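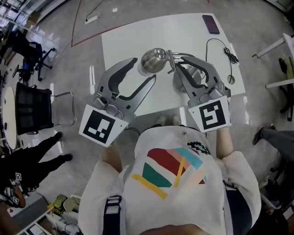
Search this notebook Search

June, morning

Back on the Prevatico returns. The plan for the week is to finish the spoiled ballots from the mayoral runoff and get them into the same layout as the Alau file, so the two places can be compared before the draft goes around.

Started with the station sheets as scanned. The runoff sheets have separate boxes for blank and invalid. The first-round sheets have one box for both. I knew this but had forgotten it when I set up the columns last month, so the first-round figures were sitting under "invalid" with zeros under "blank." Anyone reading the file would have thought blank voting came out of nowhere in the runoff. Fixed: there is now a combined column for both rounds, and the split columns are left empty for round one. Empty, please, and no zeros. If you sort the file and the spreadsheet fills them in again, undo it.

Combined blank and invalid for the runoff is 3713. This matches the total on the city's summary page. It did not match yesterday. The difference was a hospital polling station whose sheet had been filed with the next district over. I moved it and left a note in the remarks column.

10:40

Coverage. We have usable sheets for 90 stations in the runoff, which is all of them. For the first round, 74 are readable. The rest are faded copies or have the signature stamp right over the totals. I asked the election office whether the paper originals are still kept. The woman on the phone said to put it in writing, so I did, and used the general address. Nothing back yet.

I don't want to fill in the missing first-round stations from the district totals. It can be done by subtraction where only one station in a district is missing, but a couple of the district totals look wrong to me to begin with. Leaving them out for now.

After lunch

Looked at where the blank ballots are. The talk in town after the runoff was that supporters of the third-placed candidate had gone to the polls and voted blank in protest. The local paper ran this as settled fact within a day. From the sheets it looks weaker than that. The combined share does go up between rounds in the districts where the third-placed candidate did well, but it also goes up in the harbor district, where she had hardly any votes. Turnout fell nearly everywhere. A lot of her voters may just have stayed home, and the sheets can't tell us who they were.

Same warning as always: these are stations and we are guessing about voters. I would like the draft to say so early on, in the part people read.

There is also a duller explanation for some of it. The runoff ballot was a new design, with the box to the left of the name and a line for the party underneath. Several station chairs wrote in the comments that people had marked the party line. Some stations accepted those and others threw them out. The instruction sheet from Alau covers this case in one sentence (any clear mark counts). The Prevatico one says nothing about it. So part of our "invalid" figure is a difference in how strict the chairs were — we need a column for that, yes/no/not stated, taken from the comments only.

2:15

Tried the Hegedűs correction on the Alau file to see what it does with small stations. For anything with a low number of voters it pulls the share hard toward the district average. This is fine for a map and bad for our table. Suggest we use raw shares in the table and keep the correction for the map, with a line under the map saying so. If someone disagrees, write it here before the layout is fixed.

The Indbridge people sent their survey file. Asked about the runoff, 65 percent of those who answered said they had voted, well above the real turnout. That is the usual overclaiming and I don't hold it against them, but the question on blank voting is then asked only of people who said they voted, so it carries the same problem along. Not using it for the main argument. Might go in a footnote. Their codebook also has the district names in the old spelling, and I have put a conversion list in the shared folder.

To do

— strictness column from the chairs' comments, both rounds
— second reader for the stamped sheets, I have stared at them too long
— check whether the harbor district boundary moved between the last two elections
— write again to the election office if no answer by the end of the month
— rename the old file so that no one opens it by mistake

Stopped at the comments for the northern districts. The handwriting there is bad and the scans are sideways.

Filed under: Local elections, Working notes, Turnout and spoiled ballots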